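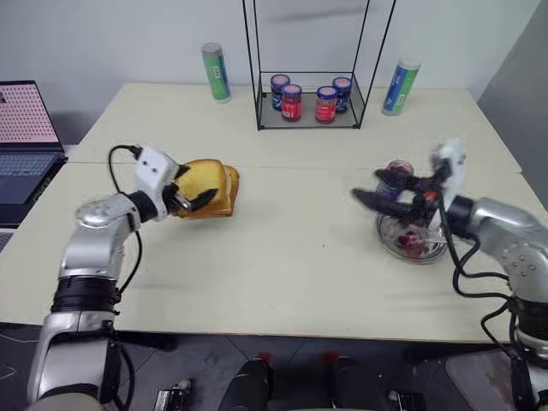
Ashraful Thambiah wrote in to say that the Clisto app had charged him twice at the Grisbridge drive-through and that I should try it before recommending it to anyone. I have now used it for a month, mostly for lunch, and it hasn't charged me twice, but I can see how it could happen.

Clisto is an order-ahead app for takeaway and drive-through places. You pick a branch, build the order, pay, and get a three-figure code to read out at the speaker. My last one was 351. The person inside types it in and your order goes to the kitchen at that point, so the food isn't sitting under a lamp while you look for a parking space.

Setting up took a few minutes. It wants an email address, a card and your number plate. The plate is optional, though the screen doesn't make that clear, and I left it blank with no trouble.

The menus are good. Each item has the allergens listed under it and you can take things out without hunting for the button. Taking the pickles off a burger is one tap. Adding something is slower, as extras are on a separate page and you lose your place in the menu when you come back. With children shouting from the back seat this gets tiring.

There are two branches near me that use it. Dratgate is the better one. The staff know the system and I have never waited long at the second window. Grisbridge is hit and miss. On Saturday at lunchtime the speaker couldn't find my code and I was asked to pull into a bay, where I waited 20 minutes for two wraps and a portion of chips. The same order at Dratgate the week before took less time than finding my sunglasses.

On the double charge: if the payment screen freezes, the app offers you a "Try again" button straight away. Don't press it. Close the app, open it again and look under Orders. Both times it froze on me, the payment had gone through. Ashraful got his money back after two emails, and he says the second reply was polite.

Prices are the same as on the board, plus a 90p service fee on every order. That fee isn't shown until the last screen. On a family meal I don't mind it much, but on a single coffee it is a lot to pay for not talking to a speaker.

You also collect points. I have 121 of them so far and the cheapest reward is a small drink at 200, so I wouldn't sign up for that alone.

I ran it on my old Xiong phone and on my wife's newer one. It was slower on mine, mainly when loading the map – everything else was fine. It used very little battery on either.

I'm keeping it for Dratgate and ordering at the window in Grisbridge. Three stars out of five, and it would be four if the fee were shown at the start.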